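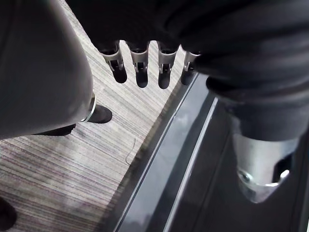
About Hunska

Filed under: Who We Are

Small robotics shop, shared workshop in Dunlow. Started in December by Lutfa Siriwardena with $3,000 and one bench. Now 248 members on the list, most of them evenings only.

Current build is the hand. Four fingers in a row, silver metal at the base of each, rounded dark tips. Black fabric over the top, sleeve down the arm. Colour was argued over for ages. 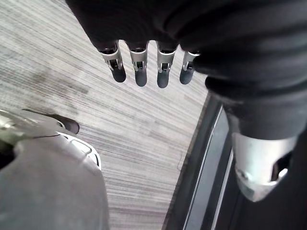 Sleeve pattern is Lutfa's, third go at it. Wiring next, then the grip code, wich is a mess. Budget so far $3,596, reciepts in the tin by the kettle. Come by and have a look, bring your own mug.

Recent
- Bepari motor swap, part 2
- Grurwood open night
- Our first 1,000 hours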